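Nedgate Community Forum > Food & Garden > Mangoes on the bench: how long?

JHermans
Found a greengrocer in Lurnum with proper mangoes and went a bit mad, came home with 5! They smell unbelievable already. Do I leave them out or does the fridge do them any good? I want one at its absolute best for a pavlova.

tramimura_tess
Out, out, out! Never the fridge until they give a little near the stem. Cold stops them dead and you end up with a rubbery mango, which is a crime.

Giraldo99
Have to disagree with Tess. Once the skin's gone yellow I put them straight in the crisper and they keep their flavour beautifully for days.

tramimura_tess
Colour tells you nothing, mate! I've had green ones that were pure honey. Go by smell and feel.

Mahsa Esfahani
Bit of both for me. I leave mine on a tray, one to a tray if there's room so they don't bruise each other, and give them a gentle squeeze each morning – best part of the day!

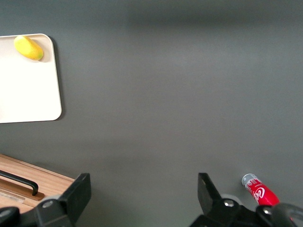 Category: Fruit & Ripening

JHermans
Oh that's a beauty, Mahsa! Is the greenish-brown bit at the end a worry, or do you just cut round it?

Mahsa Esfahani
Wouldn't worry me unless it's mushy. Slice the cheeks off and see, and save me some pav!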